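Gridcombe Kids' Science Sheet 14
by Abdelilah Mahrous

# Where does light go?

Quick one this month. Big question though. It came out of the question box at the Fu Street library (866 questions in there so far, keep them coming).

Light leaves a lamp. Or the sun. Off it goes, in straight lines, super fast. Then it bumps into stuff. Three things can happen:

- it bounces off
- it goes through
- it gets soaked up

Usually a bit of all three!

## Going through

Window glass — nearly all the light gets through. We call that *transparent*. You can see your friend on the other side pulling faces.

Wax paper lets light through too but it gets scrambled on the way. Your friend is a blurry blob. The word is *translucent*. Say it slowly. Trans-LOO-sent.

A brick lets none through. That's *opaque*. Oh-PAKE.

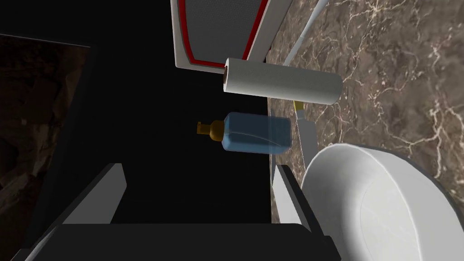
*Soap bottle on its side. The light blue part is translucent.*

Try it at home. Get a flashlight and a dark closet. Hold up a sock, a leaf, a sheet of paper, your hand. Which ones glow? Your fingers go red at the edges, everybody likes that one.

## Getting soaked up

Black things are greedy. Light lands on them and hardly any comes back to your eyes. So where did it go? It turned into heat. Not much, but you can feel it. Leave a black T-shirt and a white T-shirt in the sun until lunch, then touch them both. The black one is ususally warmer.

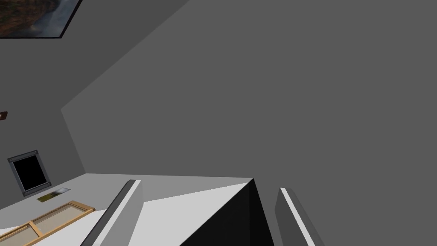
*Nearly pure black against something pale. Hardly any light coming back.*

Colors work the same way, sort of. A red apple soaks up most of the green and blue light and bounces the red back to you. A banana bounces red and green together, and your brain says yellow. Weird but true.

## Bouncing off 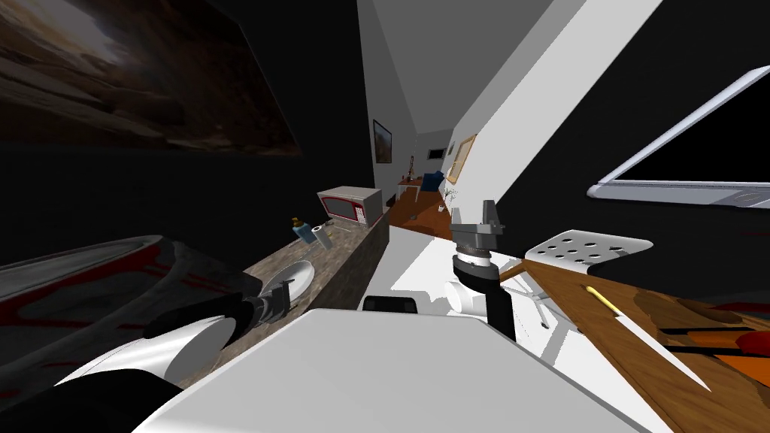 Smooth stuff bounces light neatly. All the rays leave in the same pattern, so you get a shine, or even a reflection. Mirrors. Still puddles. The back of a spoon.

Rough stuff bounces it every which way. No reflection in a carpet. Crumple up some foil and your face disapears — same foil, just bumpy now.

## Words to know

**Ray** — a thin line of light
**Reflect** — bounce
**Absorb** — soak up 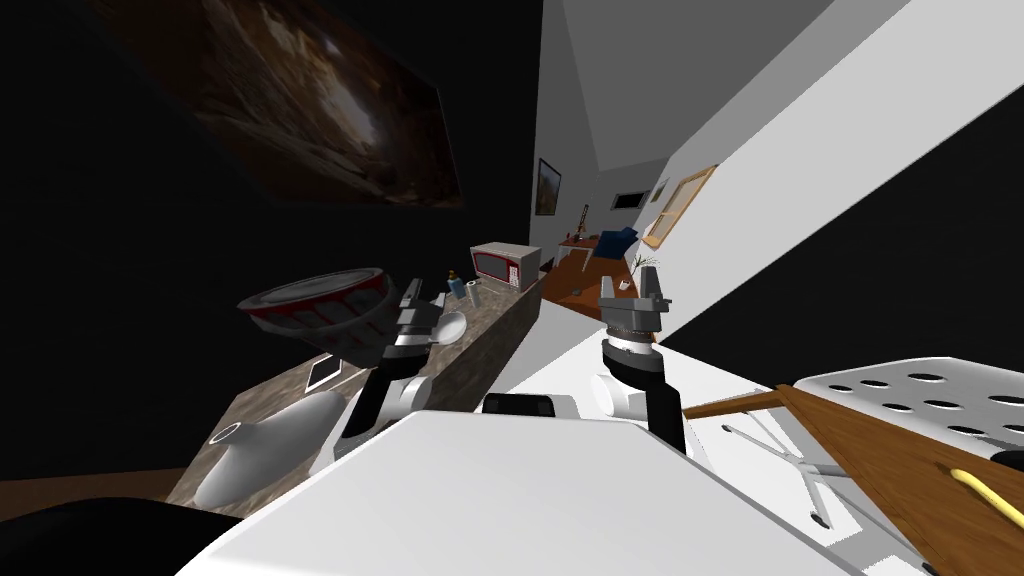 Your job for October: find 2 things that are transparent, 2 translucent, 2 opaque. Draw them. Drop the drawings in the box by the front desk, name on the back please.

Next sheet: why is the sky blue?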